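Chapter 5
Local Boards and the Motion to Table

5.1 What a tabled item is

A county or town board disposes of an agenda item in one of several ways. It may adopt the item, reject it, refer it to staff, or table it. This chapter deals with the last of these and with its effect on public notice. 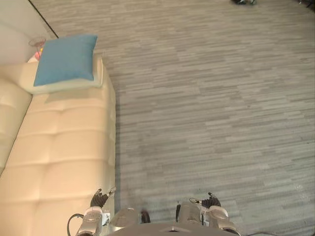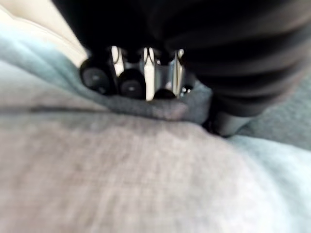 Figure 5.1. Two views from a single location. First view: sofa with pillows. Second view: gripper body and exposed metallic mechanism.

In everyday American usage, to table an item is to set it aside without a decision on its merits. Parliamentary manuals separate two motions that are often run together. A motion to lay on the table sets business aside with no fixed date for its return. A motion to postpone to a certain time names the meeting at which the item comes back. Minutes that record only the word "tabled" leave the reader unable to tell which was meant.

The difference matters to the clerk. An item postponed to a named meeting is carried to that agenda automatically. An item laid on the table stays there until a member moves to take it up again, and under many local rules it lapses if no such motion is made within a set period.

5.2 The Isholm case

The town of Isholm, population 1252, is used throughout this chapter. On June 30, 2022, its board considered a resolution on the leasing of a vacant lot to Porken, a storage firm. Member Hòa Lý moved to table. Maritza Puma seconded, and the motion carried with two members opposed. The clerk, Quang Dương, entered the item as tabled and gave no return date.

In November the resolution appeared again on the agenda. Khôi Ninh raised a point of order, arguing that the item had lapsed under the board's rules and would have to be introduced as new business, with fresh notice. The chair sustained the point. Section 5.3 reproduces the relevant rule and the minutes of both meetings.

Key terms: lay on the table; postpone to a certain time; take from the table; point of order; notice.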